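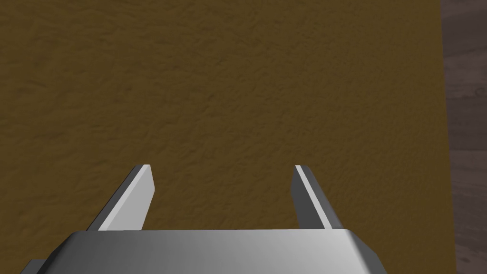 Features > Health > Labs and Testing

News | Features | Opinion | Newsletter | Subscribe

THE LONG WAIT FOR A SMALL NUMBER

May 8, 2022

If you have ever sat by the phone hoping a doctor's office would call, you know how long an afternoon can get. You fold the towels. You fold them again. In Irkdale, where the nearest hospital lab is a two-hour drive when the road over the ridge is clear, people have been doing this kind of waiting for as long as anyone can remember, and they have become rather good at it.

So there was a good deal of interest, and a fair amount of head shaking, when a small company called Humus opened a collection room next to the pharmacy last spring and began offering thyroid and iron tests with results by the next morning. The room has 2 chairs, a fern and a very friendly bell on the counter. The company's pitch was simple enough. Blood drawn before noon would go down the valley by courier to a partner lab, Gusov, and the numbers would be on your phone before breakfast.

For a while they were. People who had put off a test for years stopped in on their way to buy stamps, and I will admit that I was one of them (my iron was low, as my mother always said it would be). By the end of the first year the room had sent out more than 4000 samples, a remarkable figure for a town where you can still park anywhere you like.

Then came the letters. In the early part of this year, 151 customers were told that their thyroid results should be set aside and the test repeated at no charge. The letter was polite and not very long. It said that a batch of the chemical used in the test had been stored too warm, and that the readings from those weeks could have come out higher than they should.

Now, a slightly high thyroid reading is a slippery thing to be handed. It may mean a change of pills, or a second visit, or just a month of lying awake and blaming your thyroid for everything from cold feet to a short temper. Several neighbors told me they had already changed their dose by the time the envelope arrived. One had canceled a trip. Another had told her whole family, and then had to go around and tell them all over again.

To its credit, the company did write, and it wrote to everybody. Labs of every size have bad batches. The older ones have had longer to build habits around them — running a sample with a known answer every morning, keeping a log of the refrigerator, stopping the line when two readings in a row look odd. Gusov had such a log. It had been filled in faithfully, and the warm days were right there in blue ink, but the person reading it was looking for temperatures that were too low.

Repeat tests are now going to a different lab, Pálfi, which takes 2 days longer and makes no promises about breakfast. Business at the room has slowed, though the bell still rings now and then. I went back for my own repeat in the first warm week of May, sat down beside the fern, and was asked to spell my last name twice, and I found I didn't mind at all.

My iron is still low. I have bought a large bag of lentils.

Contact the editors | Copyright 2022, all rights reserved | Back to top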